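Custwood – Hausregeln für Aufnahmen am Zweiarmtisch

Stand: 1. Februar 2026. Gepflegt von Araceli Prieto, Einwände bitte an Iraklis Tsoukalas, der sie sammelt.

Umfang
360 Episoden in 9 Sitzungen, Würfel greifen und umsetzen. 31 Episoden sind als ungültig markiert und bleiben trotzdem im Datensatz. Wer sie löscht, weil die Statistik dann hübscher aussieht, darf die Statistik neu rechnen.

Regeln
1. Vor jeder Sitzung beide Hände ohne Last öffnen und schließen. Auch wenn es gestern ging.
2. Im Arbeitsbereich beider Arme liegt nur, was im Episodenplan steht. Kaffee steht in keinem Episodenplan.
3. Kabel vor dem Start von Hand durch den vollen Weg führen.
4. Wer den Not-Halt hält, bedient sonst nichts, auch kein Telefon.
5. Farbnamen klein und englisch: red, green, yellow. »Senf« war ein Einzelfall – und soll einer bleiben. 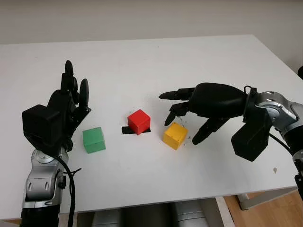

6. Abbrüche sofort eintragen, mit Grund. »Komisch« ist kein Grund.
7. Geschwindigkeit in den ersten Episoden reduziert. Der Wert steht in flena.yaml und wird dort geändert, nicht im Skript.

Bekannte Lücken
Regel 3 gilt erst seit August, ältere Sitzungen tragen das Feld kabel_ok leer. Leer heißt unbekannt.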